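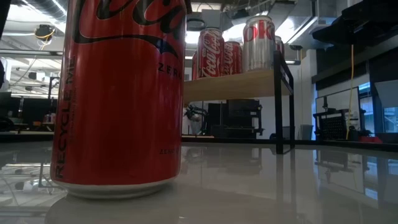 Neltbridge opens a help-yourself drinks shelf in its Clandis Street lobby

NELTBRIDGE, November. Visitors to the Neltbridge community hall can now pick up a cold drink without hunting for the vending machine behind the coat racks. The hall has opened a small self-serve drinks corner just inside the Clandis Street doors, built around a two-tier shelf with a light wooden board on a black metal frame, and we are delighted with the way people have taken to it.

The idea came out of last winter's visitor survey. Of the 102 people who filled in a card, 69 asked for somewhere to get a drink between classes, and quite a few added (in capital letters, in one case) that they would like it near the door. The old machine took coins only and had been out of order for most of the fall, so it was an easy request to agree with!

The shelves were supplied by Fulari, a local workshop that makes small display furniture for stores and cafes. Fulari tried a taller version first, but it blocked the view of the notice board, and the low one turned out to be much nicer to use. Wheelchair users and younger visitors can reach both levels, and the whole thing can be lifted off the table when the lobby is needed for an evening event.

Cans stand on the shelf in single rows, with the names facing out. Coca-Cola and Coca-Cola Zero are among the first drinks on offer, and a chilled supply is kept in the refrigerator at the front desk for anyone who wants theirs straight from the cold. Sparkling water and two fruit juices will join them once the second delivery arrives. Agbenyega, the grocery wholesaler on the market square, handles the restocking and will swap out anything that isn't moving.

Payment is by card or cash at the desk. Every can costs the same, and the price is posted next to the shelf. Hall members get a stamp each time they buy, and a full stamp card is good for one free drink.

We are also asking everyone to bring their empties back. A can recycling bin now stands beside each of the hall's exits, and the money raised from returned cans goes toward new mats for the toddler gym. The trial run in the upstairs studio brought back 92 cans, far more than we had hoped for, and the dance classes are already asking when the next tally will be posted.

The drinks corner is open whenever the front desk is staffed, from 9 a.m. until the last evening class lets out. Groups of 18 or more who would like drinks set aside for a meeting or a party can leave a note at the desk two days ahead.

Suggestions for what should go on the shelf next are very welcome, and there is a box for them by the sign-in book.

Press contact: Front desk, Neltbridge Community Hall, Clandis Street entrance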